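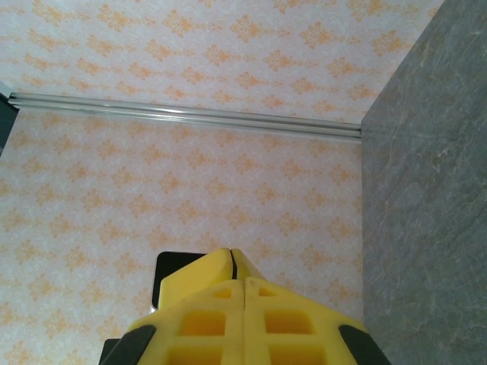 Yellow fingers closed, damask paper on both planes, metal rail at the join, gray panel at right.

Workshop Tips > Benches and Surfaces > Robot Arms

Papering a bench for wrist-camera trials

A wrist camera sees the bench more than it sees anything else. If every training run is recorded on the same plain top, the learned policy comes to depend on that top, and a change of surface at test time shows up as missed grasps. The method used in the Prarnville workshop is to change the covering between recording blocks and keep the task, the arm and the gripper the same. Most of the work is ordinary decorating.

Choosing the covering

Take a paper with a clear repeat and a matte face. Damask is a good hard case: the motifs are similar to each other, and a policy that finds its position from background marks will confuse one with the next. Vinyl papers wipe clean but throw glare under a strip light. Tilt a sample under your own lamps before buying.

A stone-pattern panel next to the paper gives a second texture in the same view. Butt the two edges. An overlap leaves a step that will catch a fingertip on a low approach.

Fixing it down

1. Clean the board with denatured alcohol and let it dry.
2. Cut the paper oversize on all sides.
3. Tape the back edge first, using low-tack double-sided tape. Paste makes the sheet stretch and the repeat drift.
4. Smooth toward the front with a felt block, not a plastic one, which polishes the pattern.
5. Trim with a fresh blade. Change the blade at the first drag.

Where the bench meets the back wall, a metal rail holds the sheets flat and covers the cut. Check its height against the lowest wrist pose with power off, moving the arm by hand. If the highlights along the grooves clip to white in the camera image, lower the exposure before you try turning down the lights.

Recording and testing

Record with the covering in place from the first run of a block to the last. Replace a torn sheet between blocks only. Write the paper name and the date it went down in the run log. Lock white balance and exposure. Auto white balance on a warm-colored paper will shift the color of the fingers, and the shift is easy to mistake for a lamp fault.

For the test block, run the same start positions on each surface, in shuffled order. Damian Gajewski ran 35 starts on the paper and 35 on the plain board. With a policy trained on plain board alone, 59 of the combined runs ended in a good grasp. Six of the failures were on plain board and the other five on paper, so the covering made no difference we could claim in that block. The Gelville bench, where the light comes from one side, has not been tested the same way. Its results should not be pooled with these.

Score a dropped part as a failure even if the arm picks it up again on a second try. Keep the video of every failure.

Care

Dust the paper with a dry brush. Rubber pads leave gray marks on pale paper after repeated contact; a soft eraser takes off most of them. Store spare sheets rolled, pattern side out, with the batch number written on the back. The Jatiden roll put up in October faded along the window side and was taken down before the next block.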